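Trukness releases Datmont 2 maintenance planning software for small IT departments

New version adds parts reservation, offline work orders and a revised warranty calendar

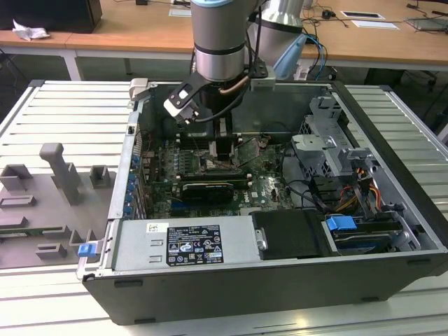 Summary of the release

TRUMOW, April 2020 - Trukness has released Datmont 2, the second major version of its maintenance planning software for organizations that service their own desktop computers. The software keeps an inventory of machines, schedules service work and records the parts used on each job. It is sold to school districts, clinics, county offices and repair shops.

Datmont 2 replaces the single work queue of the first version with separate queues for each site. A work order can be moved between sites without losing its history, and the parts attached to it move with it. Stock held at one site can be reserved by another for up to 14 days, after which the reservation lapses and the part returns to the open list.

Offline work orders

Technicians can now download work orders before leaving for a site with poor network coverage. Notes, part numbers and time entries are stored on the laptop and sent to the server at the next connection. Where two people have edited the same order, both versions are kept and the order is marked for review by a supervisor. Earlier releases kept only the later edit.

Warranty calendar

The warranty calendar has been rebuilt. Each machine carries a start date, an end date and a contract reference, and individual parts such as graphics cards, memory and power supplies can carry their own dates. A notice is sent 30 days before any end date. Notices can be grouped by site or by supplier.

"Most of the requests we received concerned parts with a different warranty from the machine they were fitted in," said Valentin Thaler, product manager at Trukness. "The old data model had one date per machine. Changing that meant rewriting the import tool, and that took up most of the development time."

Migration

Existing records are converted during installation. Custom fields are kept, but saved reports that refer to the single queue must be rebuilt by hand. Trukness advises customers to export a full backup before starting and to run the conversion outside working hours. The first version will receive security fixes until September.

Availability

Datmont 2 is available now as a download for customers with a current support contract. New customers can order it from Trukness or from its reseller, Hamdan. A trial license runs for 30 days and includes all functions except the supplier interface.

About Trukness

Trukness develops inventory and maintenance software for small and mid-sized IT departments. The company is based in Trumow.

Contact

Trukness Press Office, Trumow
Release notes and the migration guide are available on request.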